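To: robot-practice list
From: Hanane Metwally
Subject: Re: [robot-practice] Draft 4, section 5 – cable dressing and tabletop layout

Dear colleagues,

Thank you for the comments received on section 5 of the draft. I am answering them together, because several raise the same points and because the text has to be settled before the March meeting. The message to which I refer most often is quoted here in part.

> From: Fengying Qiu
> Subject: [robot-practice] Draft 4, section 5 – cable dressing and tabletop layout
>
> Three concerns from the Skaris side.
>
> First, 5.2 says that cables at the wrist "shall be secured." It does not say to what, or how much free length is allowed. Our operators read it one way and the people at Florik read it another. A loop that clears the gripper when the arm is raised may touch the work surface when the arm is low, and both groups would say they comply.
>
> Second, 5.4 asks for a "clear working area" but the tasks we are writing rules for are household tasks. The table is supposed to have things on it. If the clause is applied to the letter, no tidying or sorting task could ever be run.
>
> Third, the interval in 5.6. We inspect connectors every 2,000 cycles. The draft says "at regular intervals," and an auditor cannot check that.
>
> I would rather see fewer clauses that can be checked than many that cannot.

On the first point, the editors agree that the present wording is too loose. The proposed replacement for 5.2 reads as follows:

5.2 Cables attached to the wrist or to equipment mounted on the wrist shall be fixed to the arm on both sides of each joint they cross. The free length between fixings shall be enough for the full range of the joint and no more. With the arm at the lowest position used in the task, no cable shall touch the work surface or any object on it. This shall be checked by the operator at the start of each session and again after any change of tool or camera.

The last sentence is new. Most of the incidents reported to this list followed a change of camera or tool after which the cables were put back by hand and not looked at again. Log entry 541 is typical: a cable loop caught the handle of a mug during a slow approach, and the operator noticed only when the mug moved. There was no damage, and the entry was closed the same day, but the text in force at the time would not have prevented it.

On the second point, the word "clear" has been dropped. The revised 5.4 distinguishes between objects that belong to the task and objects that do not. Task objects may be placed anywhere within reach. Other objects may remain on the table if they are named on the setup sheet, so that a reviewer can tell clutter that was intended from clutter that was not. Liquids in open containers are not allowed in either group unless the task calls for them. Closed bottles and pump dispensers are allowed, and they should be listed by type. Food items are allowed and should be replaced when they soften or begin to leak, as the Abdel Rahman lab has long required in its own house rules.

We also considered a minimum distance between the fingertips and the nearest object at the start of a run. The Prisum group argued against a fixed number, on the ground that it would rule out start positions that are useful and quite safe at low speed. The editors accept this. The clause now asks that the start position be recorded, and that the arm move off from it at reduced speed.

On the third point, I propose that we adopt the Skaris interval of 2,000 cycles as the default for connector inspection, with a note that a site may use a shorter one. Sites that do not count cycles may inspect every Friday, or on another fixed day of the week, provided that the day is written down.

Annex B will carry one setup beside the text of 5.2 and 5.4, for use in training. Readers of the annex are asked to look first at the black cables at the wrist, including the loop that hangs near the table surface below the arm, and then to write a setup sheet for the tabletop: the lime, the basket with the light blue cup in it, the apple, the twisted bread roll and the pump bottle.

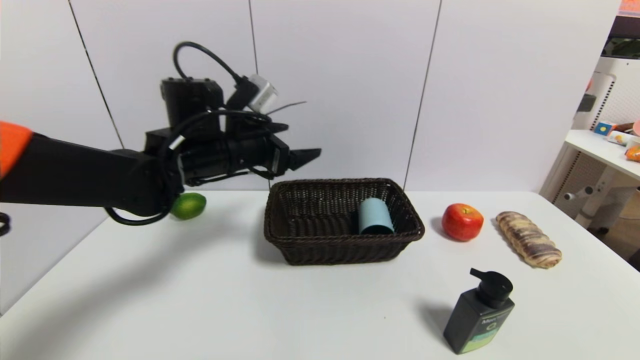 Fengying Qiu has since replied off list, and agreed to be quoted, that the new 5.2 is acceptable to Skaris if "lowest position used in the task" is defined in section 3, since operators under time pressure will otherwise test the position they happen to be in. She also asks that the check be made with the arm powered and held, as cables can settle differently when the joints are released.

Both changes seem reasonable to me and I have entered them as open items. The definition would read: "the lowest position of the wrist reached at any time in the planned task, including recovery moves." If the words "recovery moves" cause difficulty for anyone, please propose other wording and not simply an objection.

Two smaller matters remain. The term "end tool" in 5.1 will be changed to "gripper or other tool" throughout, to match section 2. The reference in 5.6 to Annex C should be to Annex B – my error, carried over from the previous draft.

Comments on the revised clauses should be sent to the list with the clause number in the subject line. Editorial corrections may be sent to me directly.

Regards,
Hanane Metwally
Editor, section 5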